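Endwood Stories
Home Latest Short Fiction Submit About
Search stories...

Posted in July by the Oddale porch

THREE CUBES

My aunt left me her game in a bread bag. Just three cubes – a red, a yellow and a green – and a page of rules in her awful handwriting. She called it Daltar, and she swore she'd learned it on a night bus to Beltrán, and I never once beat her at it.

You start with them spread out on something plain (she liked white, so the colors would shout) with a square marked in black. Then you pick one up, and you have to say a true thing before you put it down.

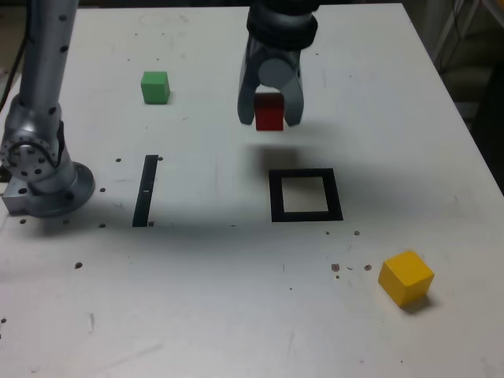
Not the red one first, my cousin said, you always go for the red one first and then you've got nothing left to say by the green. She was on speakerphone from her kitchen, eating something crunchy.

I told her red goes on the bottom, it's in the rules, so of course it's first! She said the rules were written by a woman who cheated at bingo. Fair enough.

So I said my true thing, which was that I'd driven 20 miles past the funeral and had to turn back. It went quiet on the line. Then she said hers, for the yellow: she still had 9 voicemails from our aunt and hadn't played a single one. I didn't know that. I had the green left and it was nearly midnight and all I could come up with was that I missed losing.

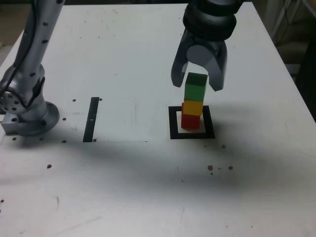
Red, yellow, green: a finished Daltar, leaning a little.

"Is it standing?" my cousin asked.

I said it was, and she said okay, knock it down, my turn to start.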